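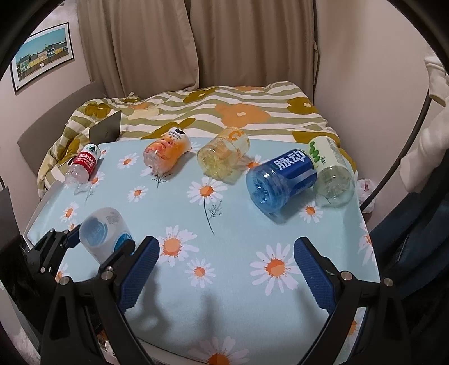

Thevar: Original Motion Picture Soundtrack
Music by Hermine Wyss
Label: Filtent
Format: LP, 180 g black vinyl, 33 1/3 rpm
Edition: 1000 numbered copies
Released: July 22, 2024

Complete score in film order, cut from the stereo master. Side B adds 3 cues left out of the theatrical mix. Mastering by Liesl Moser. 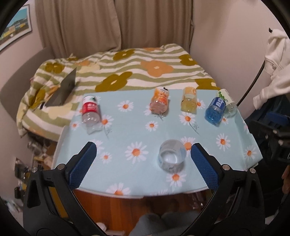
The record ships in a poly-lined inner sleeve inside a single-pocket jacket. The download card is printed on matte stock. Its background is light blue with white daisies, a pattern similar to the tablecloth under the bottles. The code on the back gives access to 24-bit WAV files and does not expire.

Limit of two copies per order. Shipping weight 300 g.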